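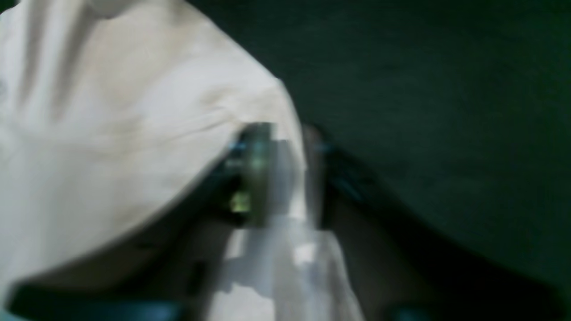
Wrist camera view, gripper working at a fold of off-white cloth.

Grippers & End Effectors / Soft Goods Handling

Sorkance Soft Goods Kit (fits Clateck and Kenis arms)

Cloth is hard. Anyone who has tried to get an arm to pick up one pillowcase and only one pillowcase knows this already. The Sorkance kit is a gripper, a wrist camera and the software to run both, sold as one package for people handling fabric, film and light bagging. Laundry, linen rental, returns, repack. Also a fair number of university labs.

What you get: the gripper with fingers fitted, wrist camera on its bracket, flange plate for your arm (say which arm when ordering!), 2 spare sets of finger pads, cables, a USB stick with the manual. Software is a download, licence key comes by email, usually same day. Check your spam folder.

Fingers. Blunt tips, thin enough to slide in under a fold. Pads are soft and swap out with one screw per side. Grip force has 4 presets, start on the lowest for anything you can see light through. Preset 3 is fine for bath towels. The top one is for canvas and denim, please dont use it on knits - it will leave a mark and we get the phone call.

Camera. Sits at the wrist and looks down at the work, so the gripper stays in view. Fast moves smear the picture. Normal. Set the slow approach in the Motion tab if your detection needs sharp edges, or have the arm pause before each grab. Uneven light is mostly OK. Shiny plastic under a bright lamp is the one that gives trouble, move the lamp before you start changing settings. Dark matte table top recommended for pale fabrics.

Fits: Clateck arms, all current ones. Kenis arms with the newer flange only, older Kenis needs the Ellwood adapter (not included, order seperately). Anything else, ask first.

Pad life is around 3000 grabs on cotton. Less on rough stuff. When they go shiny, change them. Spare pads ship in bags of 7 sets.

Not for: wet goods, anything hot out of the press, food. The gripper is not sealed. Wipe down with a damp cloth, no solvents on the pads.

Setup takes an afternoon if the arm is already bolted down and talking to your network. Longer if it isn't. Run the calibration sheet before anything else, then again after you change pads - people skip the second one and then write to us about missed picks.

Lead time. Clateck version is on the shelf. Kenis version is back in March, we can take orders now and hold them. Orders in before noon go out same day, except Tuesday when the courier comes early.

Returns accepted on unopened kits. Opened kits, call us, we can normally work something out if the pads are unused. Demo units can be borrowed for 2 weeks, you pay shipping both ways. Tell us what fabric you run and we'll put the right pads in the box.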